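Thread on gray paint, because I've now been told by 4 different people that I need to "warm up" my laundry room, and I have opinions.

**1/** The room is 7 feet wide. It has a washer, a folding counter, a rod for shirts and a door that swings the wrong way. I wanted it gray. Plain, flat, boring gray. Apparently this is a personality problem.

**2/** The first paint I tried was Truseo's matte. The can promises "one-coat calm." I put on 2 coats and it was neither one-coat nor calm. Every spot where I'd patched an old screw hole came through like a thumbprint.

**3/** Then came Galero, which costs more and says "washable" in three places on the label. I'm suspicious of anything that says washable three times. Wiped a detergent drip off it with a damp rag in April and the rag came away gray.

**4/** The guy at the counter at Zepeda told me matte and washable don't really go together and I should try eggshell. Fine. But eggshell shows every roller mark once the light over the washer is on. I asked him about that and he sold me a better roller.

**5/** People keep telling me gray is simple. Look at it close up for a while and tell me it's simple. It's never one gray. It drifts a little green, then a little blue, then it goes back to looking like a sidewalk.
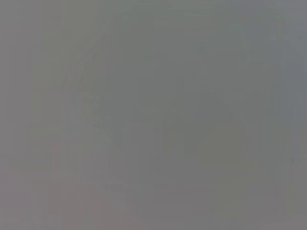

*Gray, with a darker patch toward the middle that leans faintly green.*

**6/** So now I'm supposed to believe in undertones. I've read the swatch cards. One says "hint of sage," one says "hint of river," and side by side on my counter at 8 at night they're the same card. I think somebody gets paid to write the hints.

**7/** Also not sold on the sample-pot routine. You paint a square, you wait, you look at it in the morning, you look at it at night. By then you've looked at it so much you'd agree to anything. I've got squares behind the door, next to the rod and over the outlet, and I like a different one every time I fold towels.

**8/** Somebody in my replies swears by Drarow primer under everything. Maybe! But that's what they said about the tape, and the tape took a strip of trim with it.

**9/** Current plan: sand the patched spots again, prime that wall only, and use up the Truseo before I buy another can of anything. If the screw holes still show, the drying rack is going in front of them.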